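Begehungsprotokoll Wäscherei und Textilausgabe - Wohnheim Okent, Untergeschoss
Donnerstag, 18. März 2021

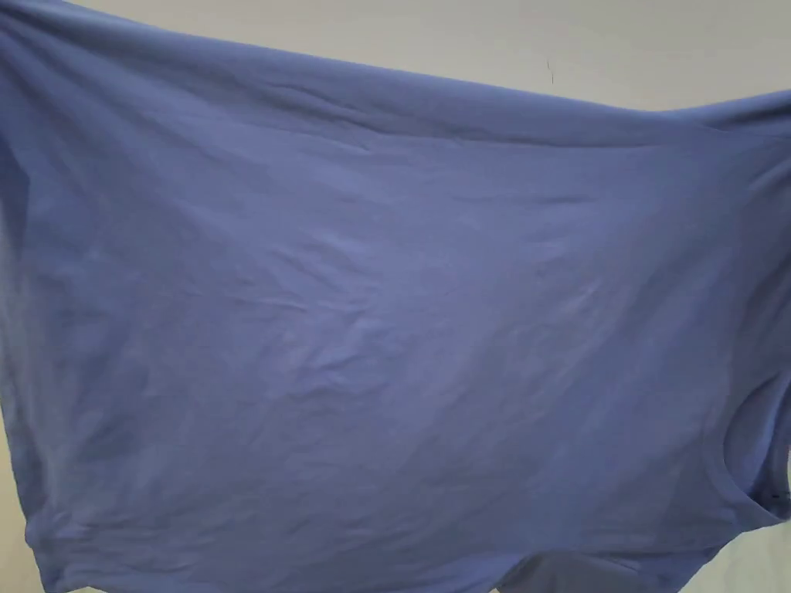
Abb. 1: T-Shirt, blau, Rundhals

Begehung durch: Ignacio Ruiz-Ortega, Hausbetrieb Clultik
Bewertung: i. O. = in Ordnung, M = Mangel, n. g. = nicht geprüft

Zugang und Fluchtweg

1. Tür zum Treppenhaus schließt selbsttätig: i. O.
Fällt etwas hart ins Schloss. Türschließer bei Gelegenheit nachstellen.

2. Fluchtweg frei, Mindestbreite eingehalten: M
Im Flur zum Hinterausgang stehen 2 Rollwagen mit Bettwäsche. Waren schon bei der letzten Begehung im August bemängelt. Stellplatz ist der Raum neben der Ausgabe, nicht der Flur. Bitte noch in dieser Woche umstellen.

3. Rettungszeichenleuchte über dem Hinterausgang: i. O.

Elektrik und Maschinen

4. Waschmaschinen, Sichtprüfung Anschlüsse und Schläuche: M
Maschine 6: Zulaufschlauch am oberen Ende geknickt, Verschraubung mit Kalkrand. Schlauch tauschen, bis dahin außer Betrieb. Schild hängt. Die übrigen Maschinen ohne Befund.

5. Trockner, Flusensiebe: M
Bei 2 Geräten Sieb deutlich zugesetzt. Vor Ort gereinigt. Reinigung nach jedem Durchgang steht zwar im Aushang, der Aushang hängt aber hinter der Tür und ist bei offener Tür nicht zu lesen. Umhängen an die Wand gegenüber.

6. Abluftkanal Trockner: n. g.
Revisionsklappe verschraubt, passendes Werkzeug war nicht dabei. Nachholen mit Firma Ambrose, Termin macht das Büro.

7. Mehrfachsteckdosen, Verlängerungen: i. O.
Die alte Verlängerung am Bügelplatz ist entfernt. Das Bügeleisen hängt jetzt direkt an der Wandsteckdose.

Lagerung und Gefahrstoffe

8. Waschmittel und Bleiche getrennt gelagert, Behälter beschriftet: M
Ein umgefüllter Kanister ohne Etikett im unteren Fach. Inhalt laut Frühschicht Weichspüler - ohne Etikett bleibt er trotzdem nicht stehen. Entsorgt. Sicherheitsdatenblätter für die Produkte von Sostia liegen im Ordner, Stand aktuell.

9. Textilien für die Ausgabe: i. O.
Keine Lagerung auf Heizkörpern oder Trocknern. Ölige Putzlappen gehen weiterhin in den Metallbehälter mit Deckel und kommen nicht zur übrigen Wäsche.

10. Regale standsicher und an der Wand befestigt: i. O.
Tragkraft laut Typenschild 800 kg je Regal, wird nicht annähernd erreicht. Schwere Gebinde trotzdem nach unten.

Brandschutz und Erste Hilfe

11. Feuerlöscher vorhanden, Prüfplakette gültig: i. O.

12. Verbandkasten vollständig: M
Augenspülflasche abgelaufen. Ersatz bestellt.

13. Boden trocken und rutschfrei: i. O.
Vor dem Ausguss ist eine Fliese lose, beim nächsten Handwerkertermin mitmachen lassen.

Offene Punkte gehen an den Hausbetrieb, Rückmeldung schriftlich. Punkt 2 und Punkt 4 haben Vorrang. Maschine 6 wird erst nach Freigabe durch Clultik wieder eingeschaltet.

gez. I. Ruiz-Ortega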